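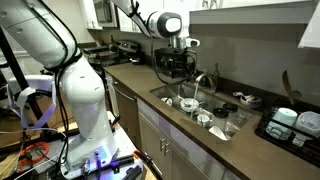

Teaching the Club Arm to Do Dishes: A Walkthrough for New Members

Every year somebody joins the club wanting to build a robot that plays chess. We hand that person a sponge. The dish task is where all new members start, and by the end of it you will know how to set up the base, teach a set of poses, and write a pick routine that fails in ways you can at least describe to the rest of us.

You will need a partner, a laptop with the Letedico branch checked out, and an evening you weren't attached to. Read the whole page once before touching anything. Bendik Dahlgren wrote the first version of these notes and did not read them either, so you are in good company.

Step 1. Park the base

Roll the base up to the counter and lock it. Then push it, hard, with your hip. If it moves, it wasn't locked. A base that creeps two fingers' width during a run will put every taught pose two fingers' width to the side, and you will spend an hour blaming the software.

Park close enough that the arm can come down over the basin with its elbow still bent. People like to park far back so they have somewhere to stand. Stand somewhere else.

Step 2. Sort out the cables

Before power goes on, move the arm by hand through its full reach, slowly, with your partner watching the cables and saying "stop" a lot. You want slack at every joint and no loop big enough to catch a faucet. Check the wrist twice. Last April we lost a whole session to one connector that came out every time the wrist rolled past 70 degrees and seated itself again on the way back.

Anything on the floor goes behind the base. Ankica Dervishi keeps the tape.

Step 3. Teach the poses

There are 3 you can't do without:

HOME – arm folded, clear of the counter and everyone's head
HOVER – gripper over the basin, pointing down, above the tallest thing in it
RACK – gripper over the drying rack, same height as HOVER

Save them under exactly those names. The script is case sensitive and so is Nataša Vidmar, who maintains it.

Run HOME to HOVER to RACK and back at the slowest speed, with one hand on the stop button. Do it again with the sink full of dishes. Then let your partner do it, because a pose that only works when you are the one driving is called a habit.

Step 4. Load the sink

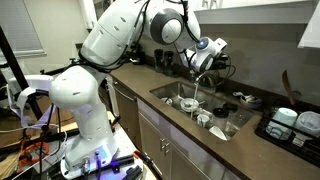 Your choice of dishes decides how the rest of the evening goes, and beginners nearly always choose badly. They line up identical cups, the arm picks every one, and they go home believing they've solved it. Mix things up so the gripper has to deal with different shapes. A white bowl near the middle of the basin makes a decent first target, and a mug lying tilted toward the front right is a properly mean second one, as the handle is never where your script thinks it is. Let the faucet run in a thin stream while you work, too. Falling water confuses depth readings in ways a dry sink won't prepare you for.

No sharp knives. No dishes you would have to explain to a parent.

Step 5. Write the pick routine

Copy the file pick_basic into your own folder and rename it. Do not edit the original. We have backups, but we also have memories.

The order is always the same. Go to HOVER, look, choose a target, descend, close, lift, go to RACK, lower, open, return to HOVER. Set the pause after closing to 700 milliseconds. Baltasar Bermúdez will tell you it can be shorter. Baltasar has also broken more bowls than the rest of the club put together.

Keep the grip force at the default until you have a clean run. When a mug slips, your instinct will be to squeeze harder. Try moving the grasp point first – most slips come from grabbing too close to the rim.

Step 6. Run it and write it down

Start a log before the first attempt. For each try, note the target, what happened, and what you changed afterward. "Didn't work" is not an entry. "Closed early, touched rim, pushed bowl toward drain" is an entry.

Change one thing at a time. I know.

When you get a full pick and place without touching the stop button, repeat it. Two in a row and you can show Ekaette Effiong, who signs people off. She will move one dish while you are still talking and ask you to run it again.

Packing up

Send the arm HOME, power down, turn off the faucet, and unlock the base last. Then wash whatever is still in the sink. By hand. It takes four minutes.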